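4.2. El puesto de clasificación y sus ocupantes

La dirección de Forkum presentó el puesto automatizado como un alivio para la plantilla. Los 43 operarios de la sección de retornos lo recibieron con una cortesía que en nuestras notas de campo figura como «prudente». Hasta entonces, separar vasos, cubos y piezas sueltas era la tarea de quien llegaba el último al turno. Con el sistema Bineck pasó a ser un asunto técnico, con formulario propio (Figura 3).
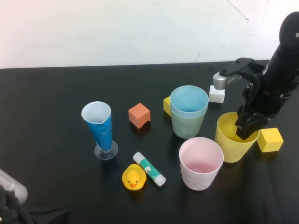
Figura 3. Brazo robótico en la mesa de trabajo, con un dedo de la pinza dentro de un vaso amarillo. A la izquierda, una barra de pegamento tumbada y un pato de goma.

El formulario distingue entre «incidencia» e «incidencia leve», pero no prevé casilla para los patos. Durante el periodo estudiado se registraron 1738 avisos, y en 72 de ellos el operario se limitó a escribir «ya está». El tiempo que antes se dedicaba a clasificar se dedica ahora a vigilar, esperar y redactar. Dos entrevistadas lo describieron como un ascenso; una tercera preguntó si el ascenso incluía silla. La petición seguía en trámite al cierre del trabajo de campo.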